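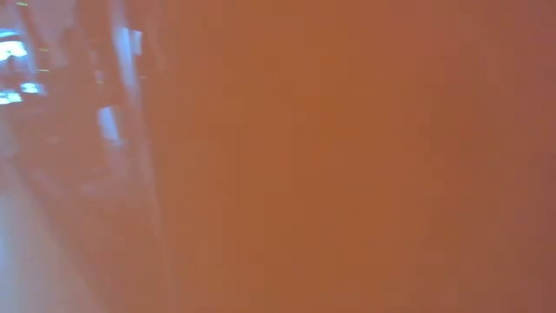
Terracotta and rust tones are back in Plornden's rental flats.

Shuzhen Yuan has rented in Plornden for most of her adult life, and until last year she had never put a colour on a wall. The lease didn't allow it. Now it does, provided she paints it back before she goes.

The change came in April, when the Ploler building on Postitz Street gave its tenants a short list of things they could do without asking. Painting was on it. So were picture hooks, curtain rails and shelves up to a set weight. There are 84 flats in the building, and 21 households have told the manager they plan to paint.

Yuan spent $210 on paint, rollers and drop sheets. She did the hallway first, over a long weekend, and got the second coat wrong near the light switch. She has left it. The bond on her flat is $1,000 and she expects to get all of it back.

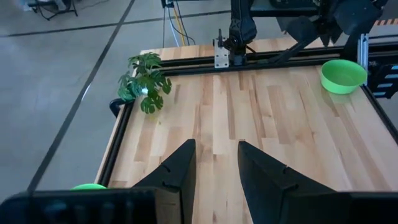

Furniture is the other half of the job, and Huệ Giáp, who runs the second-hand shop Hou two streets over, sells mostly to renters. Her customers ask for pieces that will fit through a narrow door and suit the next place as well. Pale timber tables go quickly, she says, above all the butcher-block kind with strips in blond and honey shades, where a scratch can be sanded out along the grain. An artificial monstera at one end gives some green to a room that gets no sun. Giáp used to refuse to stock fake plants. She changed her mind after her third real fern died in the shop window.

Tenants in older blocks nearby are still waiting. Some have written to their agents asking for the same list and been told to put each request in separately. Yuan's neighbour did that for a single hook and heard back five weeks later. The answer was yes, with a form attached.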